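Old office computers stripped and refitted for August handout

A repair workshop run by Doteo has started taking in retired office computers, fitting them with fresh memory and passing them on to households that have gone without one.

The scheme, called Presterero, has been given 148 desktop towers so far. Most came from Sadowski, the furniture wholesaler, which replaced the machines in its sales offices this spring and would otherwise have paid to have them taken away. Doteo hopes to reach 700 by the end of next year, though it says that depends on more firms coming forward.

Each tower is laid on its side and the panel taken off before anything else is done. The old hard drive is removed and wiped in a separate room. The cooler comes off so the processor can be cleaned and given new thermal paste, and the memory slots are emptied and blown out with air. Memory is then fitted again, the power supply is tested, and the case is closed.

Remzi Tuncer, who manages the workshop, said the memory made the most difference to how a machine felt in use.

"A lot of these were bought with the least memory the office could get away with," he said. "The processors are fine for letters, email and school work. You put more memory in and an old tower is usable again. People expect us to say we change everything, and we don't. The board stays, the case stays, and the power supply stays if it passes."

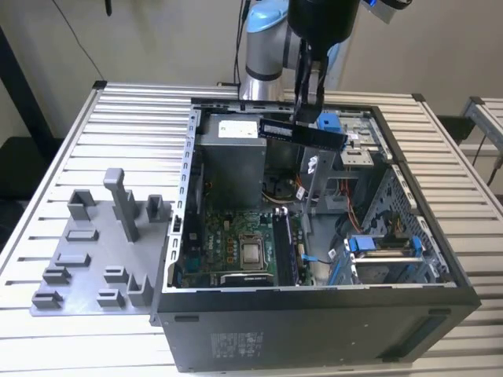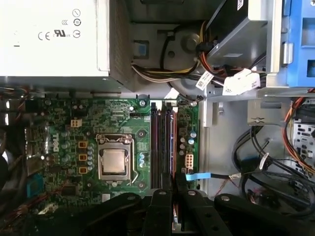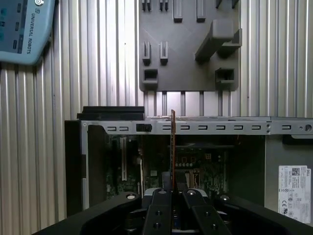 Desktop computers with their cases open at the Doteo workshop. The second picture shows a Dell tower with its memory slots empty.

Towers that fail the power test are kept for parts. Cables, drive bays and plastic clips go into labelled boxes, and Mr Tuncer said the small clips that hold expansion cards were in greater demand than he had expected, as they often snap when a case is opened in a hurry.

Boards that cannot be saved are sent to a metals recycler once a month. The scheme does not take laptops, printers or screens with cracked glass, and it asks donors not to leave anything outside the door overnight.

The first 70 finished computers will be given out in August from the Genduslow community hall. They have been set aside for families put forward by local schools and for adults on evening courses. Each comes with a keyboard, a mouse and a free office program, and a screen where one is needed. People collecting a computer will be shown how to set up an account and how to keep it up to date.

A second handout is planned for the autumn. Anyone who would like to be considered can ask for a form at the hall. There is no charge, but computers must be collected in person.

Doteo is also asking for loose memory modules, which many firms keep in drawers after an upgrade. These can be handed in at the workshop counter on any Tuesday until 4 in the afternoon. They should be in a bag or wrapped in paper, with a note of the machine they came from if it is known.

Firms with more than a few towers to give can arrange a collection through the workshop. Mr Tuncer said donors were sent a list of the machines received and a note confirming that the drives had been wiped.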